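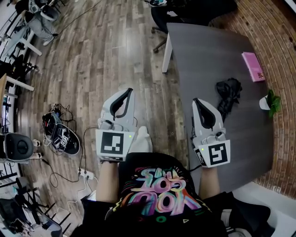

Riturley pulls 639 recordings after gripper timing fault

8/16/24

Riturley has taken 639 recordings out of its Perness household set after finding that the left and right hand-held grippers used to make them were slipping out of step with each other. The Jolilstead group put out its notice this morning, along with a full account of how the fault got in, how it was caught and what happens to everyone who has already trained on the data. It's a great read, and we'd love to see more fault reports like it!

If you haven't been following Perness, it's the collection of two-handed chores that people perform with a gripper in each fist: folding, sorting, putting shoes on a rack, lifting a tray with both hands. The recordings then go to train Tosh, Riturley's two-armed bench robot, which has to work out from all that human effort when to close, when to pull and when to let go. The timing between the hands matters enormously. A shirt held by two corners goes wherever the slower hand allows it to go.

The trouble first showed up on Tosh. During a run in the Jolilstead lab, the robot picked up a loaded serving tray with both arms, carried it toward a shelf, and opened its right hand while the left was still closed and lifting. The tray swung, tipped its load onto the bench and struck the guard panel. The force limit tripped and both arms stopped. Everyone in the room was outside the marked zone, and there were no injuries. A hinge on the panel was bent and a good many bowls did not survive.

One dropped tray would normally go down as a bad grasp, and that's how it was logged. Then Tosh did the same thing with a folded blanket, opening the right hand early and leaving the left one holding a corner in the air. At that point the team stopped all two-handed work on the robot and went back to the training data.

What they found is a lovely bit of detective work. Each gripper keeps its own clock, and the two clocks are matched at the start of a session. They are supposed to be matched again every time the operator begins a new recording. A firmware update that went out in February changed the order of the start-up steps, so that the second match was requested before the left gripper was ready to answer. The request timed out and the software carried on with the old value. The indicator lights came on as usual, because they report power and connection and have nothing to do with the clocks.

On short sessions you would never notice. The drift was tiny at first and grew with the length of the session, and Riturley says recordings made in the first 13 minutes are within its normal limits. Past that point the left hand's finger positions start arriving late compared with the right. By the end of a long sitting the gap was big enough that a robot learning from it would pick up a habit of letting go with one hand before the other. That's what Tosh learned, and it learned it faithfully!

The position tracking was fine throughout, which made the fault much harder to see. Where each gripper was in space came from a different source and stayed correct, so on replay both hands moved around the table just as they should. Only the opening and closing of the fingers was off. Reviewers checking the clips at normal speed saw somebody folding a towel, and passed them.

The check that finally caught it is wonderfully simple. An engineer held the two grippers with their fingertips around one stiff ruler, squeezed and released both together, and repeated that at intervals through a long session. Plotted on one chart, the two finger traces began on top of each other and then pulled steadily apart. Riturley has published the chart with the notice, and you can see the whole problem in it at a glance.

What has been withdrawn

All 639 recordings come from sessions that ran past the safe limit on the affected firmware. They cover cloth folding, tray carrying, bag packing and shoe sorting. One-handed recordings stay in the set, as do two-handed ones made before the update. The withdrawn files have been moved to a separate folder and can still be downloaded by anyone who wants to study the fault, though they no longer come down with the main set.

Riturley considered correcting the old files by stretching the left-hand timing back into place. That worked nicely on some sessions. On others the operator had paused, unplugged a gripper or swapped a battery partway through, and there was no reliable way to tell how far the clock had moved. The group decided against shipping a mixture of measured and estimated timing. We think that's the right call, even if it hurts to lose so much work that people did carefully and well.

Operators did nothing wrong, and the notice says so in its second paragraph. Those who recorded the affected sessions have been paid in full and have first choice of the replacement slots. Riturley has set aside 44 sessions at the Jolilstead site to redo the missing chores, each kept short, with a break and a fresh clock match in the middle.

What changes now

New firmware is already out. It waits for both grippers to confirm the match and refuses to start recording if either one fails to answer. The software on the recording computer shows the clock difference as a number on the main screen, where before you had to dig through a log to find it. Go over the limit and the session stops itself, with a sound loud enough to hear from across the room.

Every two-handed session now opens and closes with a squeeze check as well. The operator brings both grippers to a shared bar, closes them together three times and carries on. It takes moments, and it gives reviewers a clean mark at each end of the file to measure against. Other groups could borrow this tomorrow with whatever grippers they already have. We hope lots of them do!

On the robot side, Tosh has a new rule that sits outside anything it has learned. When both hands are holding one object, neither may open until the arms have stopped moving and the load has been felt to rest on something. The rule makes the robot slower at putting things down. It was tested with weighted trays, using an early copy of the faulty model on purpose, and the hands stayed closed each time the model tried to let go too soon. The bent guard panel has been replaced, and the marked zone around the bench has been made wider on the shelf side.

Two-handed work on Tosh is still paused. Riturley wants a model trained only on the cleaned set before it lets the robot carry anything with both arms again, and it plans to start with empty trays and soft goods. Single-arm tasks have carried on as normal.

If you use Perness data

Check which version you have. The notice lists every withdrawn recording by number, along with a small script that compares the list against your own copy. Anyone who trained a two-handed model on files from the affected period should treat its release timing with suspicion and keep people well back while testing. Models that use only one arm, or that use the position tracks without the finger data, don't need any change.

Owners of the grippers should install the new firmware before their next session. It has to go on both units, one after the other, with the recording computer restarted afterward. A pair with mismatched versions will connect and show its lights as normal, but the new software will not record from it.

Riturley is also asking for odd results from other labs, including ones that were written off as a clumsy grasp. Dropped trays, torn bags and half-folded shirts are all welcome, with the finger traces attached if you have them. Reports can be sent through the Perness project page, and the group says it will add what it learns to the notice as replies come in.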